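Two months with the Trevetti two-arm kit

I promised a proper write-up of the Trevetti once I'd lived with it for a while, and I have now lived with it for long enough that my family has stopped asking when the dining table is coming back. So, settle in, because I have opinions!

First, the money. I paid $1,438 for the pair of arms, the rail, the grippers and the control boards, plus shipping, which came to $53 and felt like a lot until I tried to lift the box. You can buy a single arm from Plisetti for $793, and if all you want is something to push blocks around on a desk, I'd say go and do that and be happy. I wanted two arms because I wanted to do laundry (well, small laundry), and clothes are miserable with one hand. Try it yourself with a T-shirt and a hanger and you'll see what I mean.

Assembly took me a weekend and a bit. The manual is fine up to the part where you bolt the bases onto the rail, and then it skips merrily ahead to cable routing as if we'd all done this before. I had the left arm on backward for most of a Saturday. Support at Carnia, the shop I ordered from, answered my email the same evening and were very kind about it.

What I like most is how calm the arms are. They move smoothly, they don't whine, and when they run into something they shouldn't they stop and wait for you. What I like least is the cables. They're long and they loop out from the top of each wrist, and every so often I have to stop a run to tuck one back along the arm. A couple of clips in the box would have fixed that. The software also forgets my gripper settings if I unplug the boards in the wrong order, and I can never remember which order is the right one.

Hanging things up is what I bought it for, and it's the job I keep coming back to in the evenings with a cup of tea. Wide wooden hangers are much easier for the grippers than thin wire ones, and skinny straps are harder than sleeves by a mile. The pink tank top has become my test for any new setting, with the right gripper holding its end of the hanger through the strap and the left one reaching in from the other side. I keep the next thing waiting in the yellow tray underneath, and at the moment that's the navy one with the big varsity letters. I'd like to try socks on a clip hanger in March, so if you've had any luck with those, please leave me a comment. 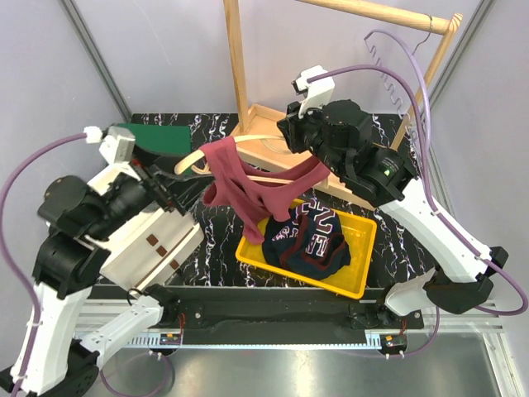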